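Back from the Hollen open day, 5 Oct 2020, typing this up quick before I forget which watch was which. Feet hurt. Train was late both ways.

Hollen is a small workshop, up a side street behind the tram depot, no sign on the door. I walked past it twice. Naa Ankrah let me in, gave me a white coat that was far too long and a pair of shoe covers, and off we went.

First room is cases. They buy them in half finished and do the brushing and polishing themselves. Selorm Aryee was at the wheel doing lugs by hand, one after the other, checking each against the window. I had a go on a scrap one. Made a mess of the edge in a few seconds. He was very kind about it.

Then assembly, which is what I'd come for. Warm room, low voices, benches at chest height so you don't stoop. Mariama Kpodo was fitting hands on the new Gbeho, the field watch with the cream dial. She lets you look through the glass if you ask and if you dont breathe on anything. The seconds hand goes on last and she does it in one push. I'd have been there all week.
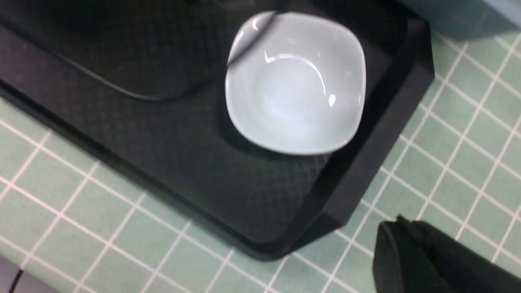 Testing next. Every watch gets timed in several positions, then goes under pressure, then sits for a few days before it's strapped. Noisy pump. I asked Mawuli Darko about water resistance on the Sondemine – that's the diver – and got a long answer on gaskets, most of which I've lost as my pen ran out.

Now the watches. The Gbeho is the one I'd buy. Sits flat, light, good plain numerals, crown easy to grip. Roughly 400 pounds on the rubber strap. The Sondemine is 900 and feels it, lovely bezel action, no play at all, but too tall for my cuff. Tried the Dritow as well, the dressy one. Nice blue dial, strap stiff as a board, buckle dug in. They say it softens.

Marcelle Sabatier runs the sales side and wouldn't be drawn on a smaller Sondemine. Smiled a bit though. She did say the Gbeho gets a black dial in March, so I've held off ordering for now.

Didn't get to see the strap room, somone was on a call in there. Parking is hopeless, take the tram. Wrist shots to follow when I've found the cable.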